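Foro Hogar y Costura > Lavado y cuidado de tejidos
Tema: Lavar peluches antiguos o muy queridos, ¿lavadora o a mano?

lanasyte
Buenas a todos. Llevo tiempo leyendo el foro y al fin me animo a escribir, porque con la limpieza de armarios de noviembre me he encontrado una bolsa entera de peluches de mis hijos (ya mayores, pero que no se los toque nadie) y quiero pasárselos a mi sobrina, que viene en camino. Algunos están bien y otros tienen ese olor a armario cerrado que ya conoceréis. Mi madre lo metía todo en la lavadora sin mirar y aquí estamos, pero a mí me da reparo, sobre todo con uno de pelo largo que se compró en Norbridge y con un conejo de la marca Molley que lleva una cajita de música dentro. ¿Qué hacéis vosotros? Gracias de antemano, y perdonad el rollo, que me enrollo siempre.

costurera_de_guardia
Bienvenida, y no te disculpes, que aquí el que menos escribe un testamento. Yo lavo a máquina casi todo: funda de almohada bien cerrada con una goma, agua fría, programa delicado y centrifugado al mínimo. Dos o tres peluches por funda como mucho, que si van apretados no se aclaran bien y luego el pelo queda acartonado. Detergente líquido, poquito, y nada de suavizante, que apelmaza el pelo largo y encima huele tan fuerte que para un bebé no me parece.
El conejo de la cajita de música, ni se te ocurra. A ese hay que abrirle una costura por la espalda, sacarle el mecanismo y volver a cerrarlo después. Suena a operación a corazón abierto, pero con puntada escondida no se nota nada.

pepitadealgodon
Pues yo discrepo, con todo el cariño del mundo. He visto demasiados ojos rayados por el tambor como para fiarme de la funda de almohada. A mano se tarda un rato, de acuerdo, pero controlas lo que haces. Barreño con agua templada, una cucharada de jabón neutro (yo uso el Rarketti de toda la vida, el del bote blanco, aunque vale cualquiera que no lleve lejía), apretar y soltar sin retorcer, y aclarar hasta que el agua salga limpia. Luego envuelves el muñeco en una toalla y te apoyas encima con todo el peso. Quita muchísima agua, de verdad.

abuelo_remiendos
Yo añadiría que depende del relleno. Los modernos llevan guata de poliéster y aguantan carros y carretas. Los antiguos pueden llevar serrín, paja o trozos de espuma, y esos no se mojan nunca, ni a mano ni a máquina. Apretad el muñeco junto al oído: si cruje, al agua no va. A esos, bicarbonato espolvoreado, una noche en una bolsa cerrada y por la mañana cepillo suave. Tengo un oso heredado que lleva 40 años sin ver el agua y está hecho un señor.

lanasyte
¡Qué maravilla de respuestas, y qué rápidas! He hecho la prueba del crujido y ninguno cruje, menos mal. Me queda la duda de los que son blancos y negros, porque tengo pánico a que el negro destiña y me deje lo blanco de un gris triste que ya no hay quien lo arregle.

pepitadealgodon
Con esos hay que andarse con ojo, sí. Antes de nada, la prueba del trapo: mojas una esquinita de un paño blanco, frotas en una zona oscura que se vea poco (detrás de una pata, por ejemplo) y miras si sale color. Si sale, solo limpieza en seco con espuma. Si no sale, adelante, pero con agua fría y sin dejarlo en remojo.

hilvan_y_medio
Me meto en la conversación porque precisamente en casa tenemos un panda y con él he probado de todo. Al nuestro le hice la prueba del trapo y salió limpio, así que lo he lavado siempre a mano, en agua fría, y aclarando primero las partes blancas. El truco que a mí me funciona es secarlo boca abajo al principio y darle la vuelta cada par de horas, para que el agua no se quede toda en el mismo lado y el relleno no se haga pelotas.
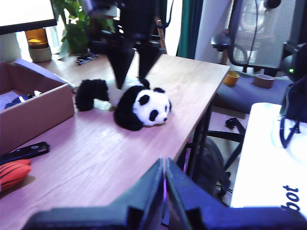 El panda, tumbado en la mesa, junto a la caja de cartón.

Para ahuecar el pelo, cuando ya está casi seco, le paso un cepillo de púas blandas, de los de bebé. Siempre en el sentido del pelo y sin apretar en las costuras, que por ahí es por donde empiezan las calvas.

costurera_de_guardia
¡Ay, qué rico el panda, con la carita apoyada! Lo del cepillo de bebé lo confirmo, va de cine. Sobre secar, yo los tiendo en una red horizontal, de las de jerséis. Nunca colgados de las orejas con pinzas, por favor os lo pido, que se deforman y además da una pena horrorosa verlos.

abuelo_remiendos
Y nada de radiador. Ni encima, ni al lado, ni «solo cinco minutitos». El pelo sintético se riza con el calor y eso ya no vuelve. Lo digo con conocimiento de causa y con un pingüino en la conciencia.

tela_marinera
Buenas noches. Voy a ser la nota discordante: yo los meto en la secadora, programa en frío, con dos pelotas de tenis limpias, y me quedan esponjosos. Llevo así 8 años, entre los de mis niños y los que arreglo para el mercadillo del cole, por mis manos habrán pasado más de 100, y solo se me ha estropeado uno. Creo que le tenemos demasiado miedo a las máquinas. Lo importante es que el interior quede seco del todo, porque un peluche húmedo por dentro coge moho y entonces sí que no hay remedio.

pepitadealgodon
Mujer, en frío lo acepto, pero poca gente lo pone en frío. Se despista una, le da al programa de siempre y adiós peluche. Yo prefiero esperar mis 3 días con el muñeco al aire, girándolo cuando me acuerdo, y dormir tranquila. Cada maestrillo tiene su librillo y no vamos a reñir por esto.

tela_marinera
¡No, no, reñir nunca! En lo del moho estamos de acuerdo, que es lo que me importa. Para comprobarlo, yo aprieto fuerte por el centro de la barriga: si se nota fresco, todavía le falta.

hilvan_y_medio
Una cosa más para lanasyte, por lo de guardarlos hasta que nazca la niña: nada de bolsas de plástico cerradas. Mejor funda de algodón o caja de cartón limpia, con un saquito de lavanda (que no toque el pelo, porque a veces mancha). Yo compro los saquitos en Le Goff, la mercería que está al lado del mercado, pero con un retal y un poco de paciencia se hacen en casa en una tarde.

lanasyte
Pues ya os cuento: ayer por la tarde me puse con el de Norbridge, a mano, como dice pepitadealgodon, y el agua salió de un color que no voy a describir. Ahora está en la red, panza abajo, y ya empieza a parecerse al que yo recordaba. El conejo Molley lo tengo delante con la costura marcada con alfileres y todavía no me he atrevido con las tijeras. ¿La puntada escondida la hacéis con hilo doble o sencillo?

costurera_de_guardia
Doble y encerado, si tienes a mano un trocito de cera de vela. Abre por la espalda, que suele ser por donde lo cerraron en fábrica, y haz una foto de cómo va colocada la cajita antes de sacarla — te lo digo porque una vez la puse del revés y la llave quedó mirando para dentro. ¡Ánimo y cuéntanos cómo queda!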